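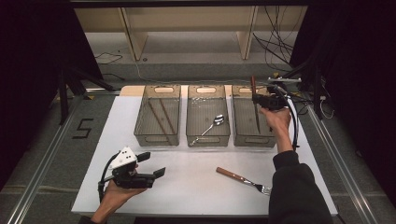

Station 5, cutlery into the gray bins. Handheld pair, knife in the right jaws.

Forum > End effectors > Handheld and teleop grippers

Thread: Mokoena vs. Namano handhelds for thin cutlery

mesa_bench
Posted Jan 9, 2025

We have been running two sets of handheld grippers on a cutlery sorting task and I would like other people's numbers or opinions before we commit to one. Set A is the Mokoena pair, shown in the photo. Set B is the Namano pair, same class of device, parallel jaws, slightly wider stroke, softer pads.

Task: knife, fork and spoon start on a white table, each goes into its own tall bin. Bins are translucent with an oval handle cutout. Operator holds one gripper per hand. We log jaw width, wrist pose and the camera stream from each gripper.

I did 100 placements with each set over two sessions in December. Results so far:

Mokoena: 12 failed grasps, nearly all on the fork.
Namano: fewer failed grasps, but noticeably more slip during the rotation to vertical. I did not log slip separately in the first session, so I can't give a count I would defend.

The rotation is where the two sets differ. The handle has to come up off the table and end with the business end pointing down into the bin. With the Namano pads the knife pivots in the jaws under its own weight. With the Mokoena it stays where you clamped it, even gripped well off the balance point.

Any reason not to go with the Mokoena?

torque_ledger
What pad material on each, and did you clean them between sessions? Silicone pads that have picked up dust will pivot like that on any brand.

mesa_bench
Mokoena are the stock textured rubber. Namano are the stock silicone. Wiped with isopropyl before each session, not during.

torque_ledger
Then you are comparing pads. Put the same pad on both and rerun it. The jaw mechanisms in those two are close enough that I would expect the gap to shrink a lot.

prullby_user
Disagree, partly. We had both at the Prullby site and swapped pads early on. The pivot got better on the Namano but did not go away. The jaws have play in the linkage, and on a thin flat handle you end up with contact along one edge. Put a feeler gauge between the tips with the trigger fully closed and you will see it.

torque_ledger
One unit or several?

prullby_user
Two units, both bought together. So possibly one bad batch, I grant that.

kinematic_mount
Different question. Is that a dot pattern plate on top of the left gripper? If you are tracking pose off a printed plate, a fair part of your failed grasps could be operator behavior. People hold the wrist flat to keep the plate in view and then approach the fork at a bad angle.

mesa_bench
Yes, triangular plate with black dots. I had not considered that. The operators were told to keep the plates unobstructed, and the fork does get approached from fairly high up. The Namano pair uses the same plates on an adapter, though, so I would expect the effect on both sets.

kinematic_mount
The adapter changes the plate height and tilt. Not the same condition. Check your tracking dropouts per set before you read anything into the grasp failures.

slow_is_smooth
Can't help on the brand question but I would change the bins. Tall walls plus a gripper body means the operator is working down into a well. With the right gripper over the rim, how much clearance do you have between the mount and the wall at the back corner? It looks tight in the photo.

mesa_bench
It is tight. Releasing high and letting the item drop avoids contact but then the final pose is random. The spoon ends up leaning into a corner, which we can live with for this task. Shallower bins are not an option, the set is fixed by the people who use the data.

slow_is_smooth
Then move the bins forward on the table. You have them across the far half, so the operator is at full reach with the wrist bent. Swap positions with the cutlery.

mesa_bench
Tried it. With the bins in front, the near walls hide the items on the table from the gripper cameras. Smoked plastic is see-through to a person, but on our streams the fork tines behind it are close to unusable.

tetherless
Cables. The black one off the right gripper runs back along the arm, and the left one loops toward the operator. Which set has the stiffer cable? We found cable drag mattered more than anything in the jaws once you rotate past 90 degrees. A stiff cable pushes the wrist back and the operator compensates by squeezing harder.

mesa_bench
Mokoena is stiffer. The operators did complain about it. No strain relief at the wrist right now, the cable only follows the sleeve.

tetherless
Put a hook-and-loop strap at mid-forearm and leave a service loop between there and the gripper. Free fix, do it on both sets.

prullby_user
Seconded on the strap. On firmware, if your Mokoena units are on build 2401, the jaw width reading drifts after a long session. Ours needed a zero at the start of every block. It will not affect the grasp but it will affect your log.

mesa_bench
They are on 2401. I will pull the closed-jaw readings from the start and end of session two and compare.

Plan for the rerun, then: matched textured pads on both sets, forearm strap, jaw zero before each block, dropouts reported per set, slip logged as its own event. Bins stay where they are.

torque_ledger
Randomize the order of the sets too. If the Mokoena always went first, your operators were fresher for it.

mesa_bench
It always went second. Will alternate by block.

kinematic_mount
Post the dropout numbers even if they are boring. I still think the fork failures are tracking.

prullby_user
And the feeler gauge reading, please — both Namano units, pads off.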